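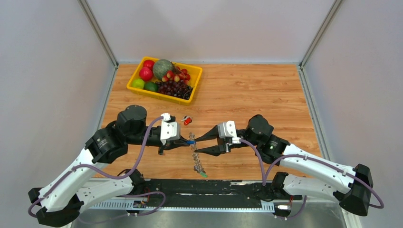
Figure 2. Tray of apples, melon, limes, cherries and grapes on a tabletop

Section 5. Creating and Publishing a Property Listing

This section applies to Turari Listing Manager as configured for the Cendville and Irkside offices. It covers residential properties offered for sale. Rentals and vacant land use separate forms and are covered elsewhere in the manual.

Before you begin

You must be signed in with an Agent or Office Administrator account. Assistant accounts can save a draft but cannot submit it. Have the following on hand:

Signed listing agreement
Parcel number as it appears on the most recent tax bill
Seller's property disclosure, with every page initialed
Floor area and lot size, with the source of each measurement
Showing instructions agreed on with the seller

Note: A draft can be saved without the disclosure. It cannot be submitted until the disclosure has been uploaded.

5.1 Starting a new listing

1. From the main menu, select Listings, then New Listing.
2. Choose the office that holds the listing agreement. The office cannot be changed after the draft is first saved.
3. Enter the parcel number without spaces or hyphens and select Look Up.
4. Compare the address and legal description returned by the system with those in the listing agreement. If they match, select Accept.
5. If they do not match, select Enter Manually and complete the address fields. The draft will be flagged for review by the office administrator.
6. Select Save Draft. The system assigns a listing number, shown at the top right of every page.

Caution: Do not create a second draft for the same parcel if the first one contains an error. Duplicate drafts lock each other, and neither can be submitted until one of them is withdrawn by an administrator.

5.2 Entering property details

1. Open the Details tab.
2. Select the property type. For a house with a separate living unit, select Single Family and check Accessory Unit. Multi-Family is reserved for buildings assessed as such.
3. Enter the floor area in square feet. Use finished, above-grade space only. Finished basements are entered in their own field.
4. Select the source of the floor area: Assessor, Appraiser, Builder Plans or Agent Measured.
5. Enter the lot size. Lots under one acre are entered in square feet, and all others in acres.
6. Complete the heating, cooling, water and sewer fields. If a property has more than one heat source, list the primary source first.
7. Enter the year built. Where the year is not known, check Estimated next to the field.
8. Select Save Draft.

Note: A bedroom may be counted only if it meets local requirements for egress. Lofts, dens and bonus rooms are to be entered under Other Rooms even if the seller uses them for sleeping. Questions about a particular room should be sent to Hanane Berrada before the draft is submitted.

5.3 Writing the public remarks

The Public Remarks field accepts up to 2,000 characters, including spaces. The Agent Remarks field has the same limit and is visible only to licensed users. Text beyond the limit is deleted when the draft is saved – no warning is shown – so longer remarks should be prepared in a word processor and checked for length first.

1. Open the Remarks tab.
2. Type or paste the public description. Formatting such as bold type and bullets is removed automatically.
3. Describe the property, not the buyer. Wording that suggests a preference for or against any group of people is prohibited by fair housing law.
4. Leave out lockbox codes, alarm information, the seller's name and any statement that the home is vacant. These belong in Showing Instructions or are not to be entered at all.
5. Do not include telephone numbers or web addresses. The system adds the office contact line.
6. Select Check Remarks. Words that need attention are underlined. Correct each one, or select Request Exception and state the grounds.
7. Select Save Draft.

Caution: Claims about views, water rights, school assignment or future development must be supported by a document in the listing file. If no document can be supplied, remove the claim.

5.4 Setting the price and dates

1. Open the Terms tab.
2. Enter the list price in whole dollars. It must be the same as the price in the listing agreement or its latest signed amendment.
3. Enter the agreement start and expiration dates.
4. If showings are to begin after the start date, enter a First Showing date. Until then the listing displays as Coming Soon.
5. Enter any items excluded from the sale, such as a chandelier or a freestanding range.
6. Select Save Draft.

Note: A change in list price of $2,000 or less may be made by the agent. A larger change requires an uploaded amendment and approval by the office administrator.

5.5 Submitting for review

1. Open the Summary tab and read the listing in full.
2. Select Validate. Required fields that are blank appear in red, and questionable entries appear in amber. Red items must be completed. Amber items may be left as they are if they are correct.
3. Select Submit. The status changes from Draft to In Review.
4. Wait for the confirmation message. Review usually takes about 2 business hours.
5. When the status changes to Active, open the public page and confirm that the address, price and remarks are displayed correctly.

Caution: Do not edit a listing while it is In Review. Any edit returns it to Draft and removes it from the review queue.

5.6 If a listing is returned

A returned listing shows the status Needs Correction, and the reviewer's comments appear on the Summary tab. Make the corrections, select Validate, and submit again. Listings not resubmitted within five business days are archived and must be restored by an administrator.

Listings for the Cendville office are reviewed by Odette Renaud. Listings for the Irkside office are reviewed by Reynaldo Sarmiento. Requests to restore an archived listing go to Annick Rey at either office.

Section revised May 30, 2024. Replaces the version issued in October.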